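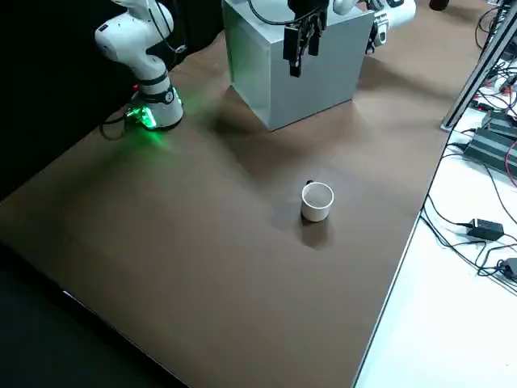
Viveo Student Robotics Program
Gallery: Two-Arm Manipulation Project
Posted April 21, 2021

The Two-Arm Manipulation Project is the year-long course project of the Viveo Student Robotics Program at Fondimby Technical School. Students enrolled in the course prepare a pair of robot arms to handle ordinary household objects on a shared tabletop. Work began in September and is carried out in Room 201 of Ertürk Hall under the direction of Joelle Ghanem, Instructor of Automation. Results will be entered in the student division of the Pandico Manipulation Challenge at the end of the term.

The gallery is maintained by students in the documentation group. Captions and project notes are reviewed by the instructor before they are posted.

The Workspace
White mug on the brown work surface, with the gray box behind it. The gripper of the second arm hangs open in front of the box. The first arm stands at the back corner, its base lit green.

Surface and Layout
The brown covering gives the vision group a plain, matte background. Students in the fall section compared several coverings and submitted a written recommendation. Wrinkles in the sheet are smoothed by hand at the start of each session, although light creases remain and are accepted under the course procedure. Object positions are taken from a printed layout sheet, and any departure from the sheet is entered in the log.

The Mug Task
The mug is the second object in the course sequence, after the gray box. Students must plan an approach, close the two fingers on the mug, lift it clear of the surface, and set it down at the position listed for that run. A run in which the mug tips over is recorded as incomplete, even when the arm goes on to finish the planned motion. The direction of the handle is changed between runs. Teams reported that a handle turned away from the gripper was the easiest arrangement, and that a handle lying between the fingers required a separate approach.

The Box Task
The box is too wide for one gripper and is moved by both arms working together. Each two-student team writes the motion for one arm and then meets with its partner team to agree on timing. Speed is limited to the training setting for all two-arm work. The box remains on the table during many of the mug runs so that students learn to plan around an obstacle.

Power and Cabling
Control units, power adapters, and cables are placed on the white table next to the work surface. The wiring group prepared the cable plan and keeps a copy in the project binder. Students may not move or disconnect a cable while either arm is powered. Requests for changes go to the instructor in writing and are normally answered by the following class meeting.

Lighting and Backdrop
Overhead lighting is used for all recorded runs, and a black curtain closes off the area behind the first arm. Shadows on the work surface caused a number of false detections in the early weeks of the course. The vision group adjusted its software settings and has since been asked to repeat the detection test whenever the lighting is changed.

Records to Date
The class has logged 2370 mug runs and is scheduled to reach 2770 before the challenge entry is submitted. Every run is entered in the class record with the names of the operator and the observer, the layout number, and the outcome. Incomplete runs are kept in the record and are discussed at the weekly review. Teams are graded on the quality of their records as well as on the performance of their programs.

Student Roles
Students rotate through 5 roles during the term: operator, observer, programmer, wiring, and documentation. The operator holds the stop control whenever an arm is powered and may not give it to another student until the arm has come to rest. All students complete the safety unit and a short written test before taking the operator role for the first time.

Visits
Families and prospective students may observe a class session by appointment. Visitors are asked to sign in at the front desk of Ertürk Hall and to remain behind the marked line while the arms are in use. Closed-toe shoes are required. Food and drinks are not permitted in the room.

Use of Gallery Materials
Pictures and text may be reproduced for school purposes with credit to the Viveo Student Robotics Program, Fondimby Technical School. All other requests should be addressed to Joelle Ghanem through the school office.

Back to Course Projects
Safety Unit
Challenge Entry Requirements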